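Clovitz Gray Storage Bins, Set of Two: Five Months In

Posted Tuesday, June 5, 2018

I did not expect to get excited about a pair of plain gray bins, but I've been using these since January and I keep telling people about them, so I may as well write it all down!

I'd been through the fabric cubes (sagged) and a Nirum basket set that looked lovely and then split at the handles. The Clovitz bins are just big simple rectangles with tall sides. Mine live on the light wood table, one behind the other, and whatever needs sorting goes in the front one until I get to it.

The tall sides are what sold me. Bottles and tubs can go in lying down, any old way, and they stay put. I can throw a long orange container down the left side with a clear plastic one half on top of it and nothing rolls off onto the carpet. With a shallow tray I was forever crawling under the table (my knees are very happy about this change).
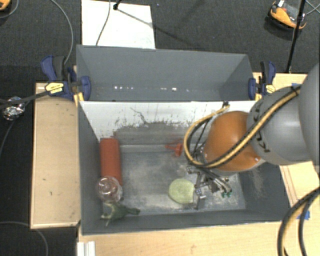 How they wear

They scuff, so if you want your things to look new forever, these may drive you a little crazy. The bottom of my front bin is covered in whitish scratches, worst near the middle, and the white panel on the far side has worn through to gray along its lower part. There's a thin branching scratch on it too. I don't mind a bit. It's a work bin and it gets worked hard, and the left inner wall still looks great.

Cleaning

A damp cloth and a drop of dish soap, then a dry towel. The dusty look comes back as soon as the bottom dries, so I've stopped fussing over it.

What I'd change

Handles, please! Even a little cutout at each end would help when the bin is full. I'd also love a lid, and a darker panel that hides the wear better. El Sherbiny makes a similar bin with a lid, but the sides on that one are too low for me.

Would I buy them again? Yes, and I've already got another set on order for the garage.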